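I went shopping for a robot arm in October with a budget, a notebook and far too much confidence. Our workshop on the Bolus estate packs small toys, and I'd half decided on a pair of arms before I'd priced a single gripper (rookie error!). The supplier, Vutov, let me spend 2 hours at their bench first, and I'd urge anyone to ask for the same. 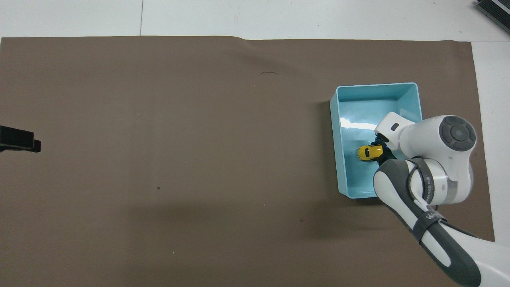
A toy car, a blue bin and a gripper at the Vutov bench.

My quote came to 14 lines, and the arms were only two of them. Mounts, cables, training, spare fingers – it all creeps in. Chege, the other firm I tried, wanted £510 just for a site visit, and delivery could take up to 6 months.
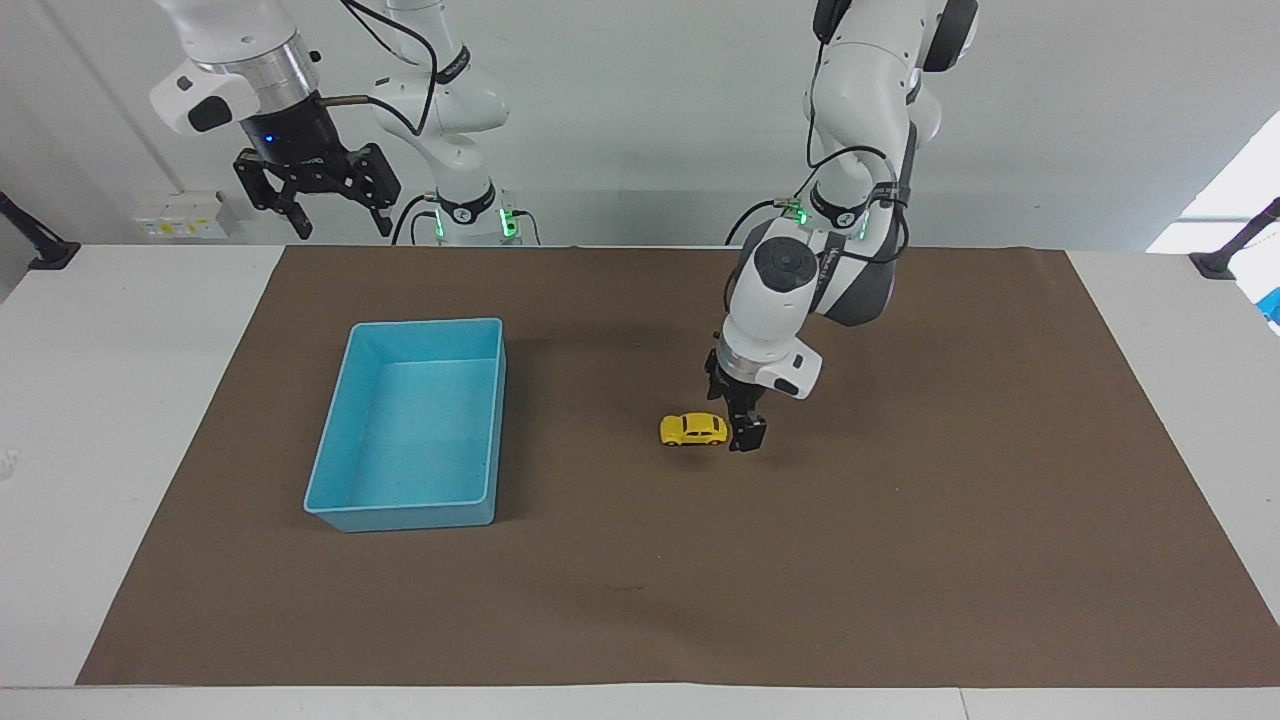 So I went home and redid the sums, starting with the boring bits and working back to the arms. I've put in for one, with a bench wide enough to take a second later on, and the Wultetard service plan is still sitting unsigned on my desk while I argue over the call-out charges.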